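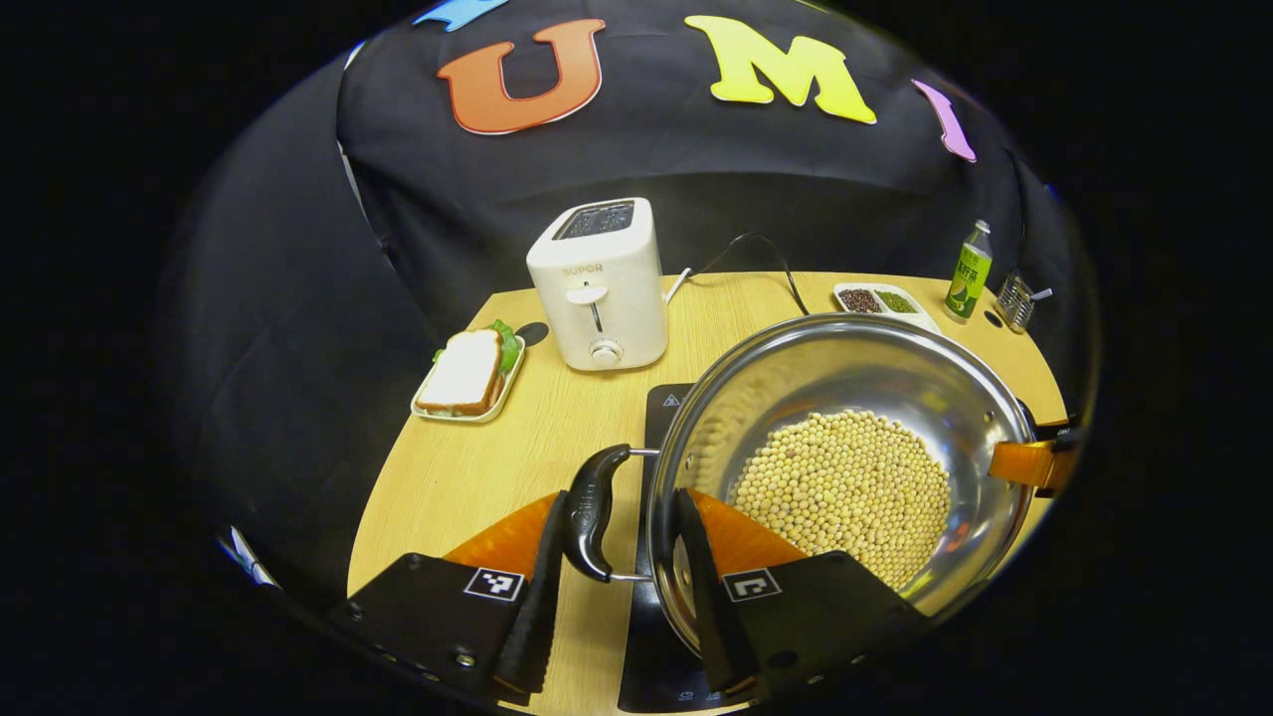 Programme court : ce que change un dernier saut raté

Par Segura – 2021-08-19

1/7
Relecture des protocoles de la coupe Tivonetti, catégorie nationale. Je m'en tiens au programme court : sept éléments imposés, aucun rattrapage possible ensuite.

2/7
Cas type : combinaison prévue triple-triple, réception du premier saut sur le quart. Le second devient un double. La valeur de base chute deux fois, le GOE suit.

3/7
À la patinoire Dradetti, 9 patineurs ont placé la combinaison en ouverture. Choix prudent : si elle manque, on peut encore l'accrocher au saut seul.
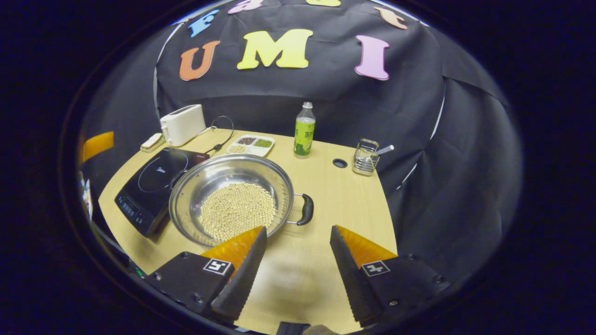

4/7
Encore faut-il que le saut seul soit précédé de pas simples et non d'une entrée longue. Sinon, la vitesse manque pour enchaîner la boucle piquée.

5/7
Les composantes bougent peu après une chute. Les écarts viennent du panel technique – sous-rotation, carre, niveau des pirouettes. Une pirouette assise qui perd un niveau coûte moins qu'un quart manquant sur un lutz.

6/7
Glace refaite tous les 40 minutes à Iditgate, plus dure en fin de session. Les derniers groupes y piquent moins profond. À vérifier en December, pardon, en décembre, sur la même piste.

7/7
Prochain fil : les séquences de pas, et pourquoi le niveau 4 reste rare à cet échelon.

40 partages – 9 commentaires

À lire aussi
– Lutz ou flip : lire la carre à l'entrée
– Iditgate : calendrier des tests de glace
– Pirouette combinée, changements de pied et niveaux
– Coupe Tivonetti : ordre de passage du libre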